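Clear Vessel Handling Cell – Progress Report No. 3
Submitted to: Vatthorpe Equipment Fund
Prepared by: Piyumi Haque, cell maintenance lead, Bestholm site
Date: August 5, 2022

1. Period and scope

This report covers setup and upkeep of the single-arm cell at Bestholm. Grasp trials funded under the second work package are reported separately by the Kirow group. The cell logged 259 powered hours in the period, against 14 hours of unplanned downtime. All of the downtime came from two faults, both described in section 2.

2. Faults and repairs

2.1 Gripper cable. The arm dropped communication with the gripper when the wrist rolled past its mid position. The fault was intermittent and did not show on the bench. Continuity checks with the wrist moving traced it to the plug, which was being pulled sideways at the end of the roll. The cable was replaced and rerouted with a longer loop, and the connector screws were retightened. Wrist roll has been limited in software until the new routing has passed 893 full cycles, the count agreed with Villaseñor at the last review.

2.2 Wrist camera. Calibration drifted between sessions. The mount had loosened and has been refitted with thread locker. A calibration check is now run at every power-up and takes under two minutes.

3. Clear and tinted vessels

Transparent items remain the hardest case for the wrist camera. At close range, ribbed walls split the background into offset segments, and the edge finder takes the vertical edges of whatever stands behind the vessel for edges of the vessel itself. Highlights on the ridges add to the problem. Tinted cups on the white table give the fixed camera a usable outline, although the shadow of the arm has to be masked out.

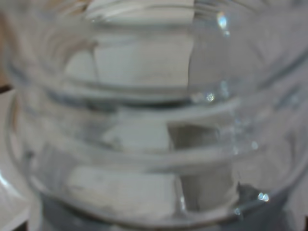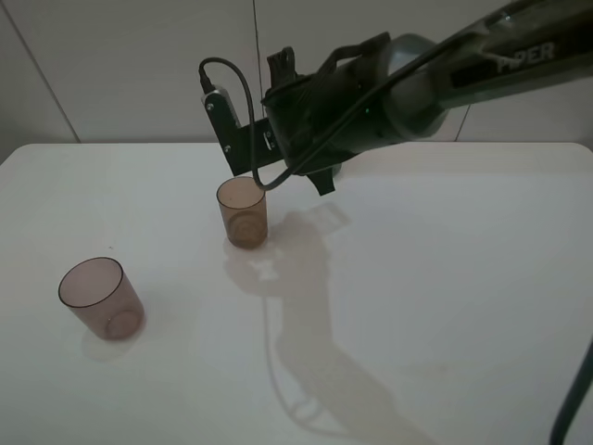
Two changes are in progress. The approach routine will take the vessel position from the fixed camera and use the wrist camera only for the rim. Exposure on the wrist camera will also be locked before the final approach – automatic exposure was hunting on highlights and delaying the close command.

4. Routine maintenance

The following were completed in August or carried over from the previous period:
Joint zero check, all axes. Within tolerance.
Finger plate alignment. Left plate reset, right plate unchanged.
Table surface wiped and leveled. One foot adjusted.
Lens cleaning, both cameras. Interval shortened to daily.
Emergency stop test. Passed.

The spare gripper cable has been used and a replacement is on order. Delivery is quoted at 17 working days. Until it arrives the cell has no spare, and a second cable failure would stop work.

5. Budget

Spending is within the approved amount. We ask to move the unspent part of the fixture line to spares, to cover one further cable and a set of finger plates. No increase in the total is requested.

6. Next period

Complete the cable cycle count and lift the wrist roll limit if no dropouts are recorded.
Finish the revised approach routine and hand it to Kirow for trials.
Write up the power-up calibration check as a one-page procedure.
Decide on diffuse lighting over the table – two quotes have been received and a third is expected.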